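Storketti hand-held grippers review: two months with the thin-finger pair
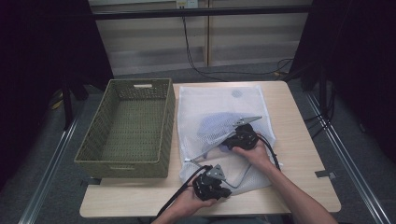
I have been waiting a long time for somebody to make a decent pair of hand-held grippers for fabric, and after two months of near-daily use I can say the Storketti pair is the most fun I've had with a piece of lab gear in years. It isn't perfect. The cables annoy me, the manual is thin, and I have opinions about the screws. But I keep reaching for this pair when there are two others sitting on the shelf, and that says a fair bit.

Some background on what I use them for. We record demonstrations of household jobs, mostly laundry and tidying, so that a two-armed robot can learn from them later. A person does the job with a gripper in each hand and a head camera on, and the fingers on the hand-helds match the fingers on the arms. I've done that work with the Kavwood set for the past couple of years, and for a while with a borrowed Lumanlan pair, so those are what I'm comparing against. I paid for the Storketti pair out of our own budget and nobody there knows I'm writing this.

What you get

Two hand-held units with black bodies, one for each hand, two cables, a set of metal fingers and a small bag of spare screws. There's a foam-lined case too, which is better made than it needs to be. Mine closed first go with the cables left attached, something I've never managed with the Kavwood case.

The fingers are the reason to buy these. They're metal and they're slim, and after years of chunky rubber pads it's a bit of a shock how much you can do with them. They slide under the edge of a folded cloth without shoving it across the table. They'll pick up one layer of a pillowcase and leave the other behind. I actually laughed out loud the first time that worked, because with the Kavwood fingers I'd been pinching and dropping and pinching again for the better part of an afternoon.

The bodies are all bolts and brackets on the outside. Some people will hate that. I like it, as I can get at everything with one hex key and I can see when something is working loose.

First impressions

My first session was a mess, to be fair. Slim fingers mean you have to be accurate, and I wasn't. I'd been used to coming down roughly where I wanted and letting the rubber do the rest. With these you come down where you mean to or you come up with nothing. It took me two or three sessions to stop stabbing at things.

After that it clicked, and it clicked in a big way. I ran the same set of 12 laundry tasks with all three pairs. Each task had a few goes, and I threw out the first go every time so that I wasn't just measuring how rusty I was. The Storketti pair was the quickest on everything thin or floppy, such as mesh bags, tea towels, socks and a truly horrible fitted sheet. Kavwood was still ahead on anything thick. A rolled bath towel wants a big soft pad, and no amount of clever metal will change that. Lumanlan landed in the middle on nearly everything, and I'd still hand it to a beginner before either of the others.

Mesh bags

I'm giving these their own section as they've been my personal enemy for so long. A mesh laundry bag is a rotten thing to grip. It's light, it slides, it bunches up as soon as you look at it, and if there's something inside then you've got two soft things moving in different directions. Rubber pads tend to grab the bag and the clothes together, so when you try to straighten the mesh you drag the whole lot along.

With the Storketti fingers I can pin one part of the bag and work on another, and the clothes mostly stay where they were. Smoothing a crumpled bag flat used to be the job I saved for somebody else. Now it's a warm-up. The only catch is that a thin metal tip can poke into the mesh and hang on when you lift. Go in at a low angle and it happens far less. Coming straight down is asking for it.

Zips are a mixed bag (sorry). Large pulls are fine. Small ones I can get hold of, but holding the pull while the other hand keeps the fabric tight is still fiddly, and I drop more of them than I'd like to admit.

Baskets

These were a nice surprise. Baskets with cutout handles have always been awkward with fat fingers, and slim ones go straight through the gap. You can tow an empty basket along a table this way with no trouble at all. I wouldn't try to carry a full one. There's a little flex at the tip under load, and you can feel it through the body well before anything slips.

Comfort

Good, and better than I expected from something that looks so bare. The weight sits back towards the wrist, so your forearm isn't fighting the front end all day. I can do 60 minutes before I want a break. With the Kavwood pair I'm looking for a chair well before that.

My hands are on the large side. A workmate with small hands found the grip a bit of a stretch at first and moved the bracket back one hole, which fixed it. That adjustment isn't in the manual anywhere, and it really ought to be on page one.

If you record in short sleeves, check where the screws sit against your skin. One of the heads on my right-hand unit had a slight burr on it. A few strokes with a file sorted it out, but at this price I shouldn't be filing anything.

The cables

Right, the grumble. Both units are wired, and the cables are stiffer than they should be. They curl, and a curled cable loves to drift onto the table just as you're laying something out flat. I've ended up with a routine: cables off the front or side edge of the table, a bit of slack, and a quick look down before every take. It works, but I'd rather not need it.

Kavwood's cables are much softer and I wish Storketti would copy them. Lumanlan is wireless, and that sounds lovely until you're swapping batteries in the middle of a good run. I'd still take a wire over that. Just a nicer wire, please!

Controller and software

I run mine through a Markutell controller, the same one we use for everything else, and pairing was painless. Plug in, open and close each hand a few times for calibration, and you're away. The calibration holds well too. I check it at the start of each session and have only had to redo it after changing fingers.

The opening width reads smoothly, with none of the little jumps I get from the Lumanlan pair when the fingers are nearly shut. For fabric that matters a lot, as nearly shut is where you spend most of your time.

Storketti's own software is basic. It shows you both hands, it records, it saves. I stopped using it in the first week and haven't missed it. There's an update promised for May that should add a warning for low-quality takes, and I'm keen to see it.

How they look to the camera

Worth thinking about if you record from the head like we do. Slim fingers block less of the view, so you can see the thing you're gripping and what's around it. That's a big plus over the Kavwood pads, which hide half a sock. On the other hand, bare metal catches the light. Under our overheads I was getting a bright streak along the finger until I moved one lamp and pulled the curtains further across. If you work near a window you may want to try matte tape on the flat parts – keep it off the tips or you'll lose that lovely fine feel.

Pale tables made it harder for me to spot a thin tip at a glance. A darker mat helps, but I've mostly just got used to it.

Wear so far

After more than 100 sessions, the fingers are a little scuffed and still straight. One screw on the left-hand unit kept backing out until I put a dab of thread locker on it. The cable ends have held up well. I dropped the right-hand unit on carpet once and it carried on as if nothing had happened, though I wouldn't repeat the test on concrete.

Who should get them

If your work is mainly cloth, bags and small light things, get these. You'll be clumsy for a few sessions and then you won't want to go back. If you mostly handle thick towels, boxes or bottles, the Kavwood set is still the one I'd choose, and it's cheaper to run as the pads cost next to nothing. For a shared room where new people come through all the time, Lumanlan is the easy option, batteries and all.

I've gone with Storketti for laundry and kept the Kavwood set for everything bulky. Swapping between them takes me about two minutes on the Markutell, including the calibration.

Good points: slim metal fingers, great balance, steady readings, easy to take apart.
Bad points: stiff cables, thin manual, a rough screw head, shiny under strong lights.

My score: four and a half out of five. Softer cables would get them the other half.

Posted April 7, 2025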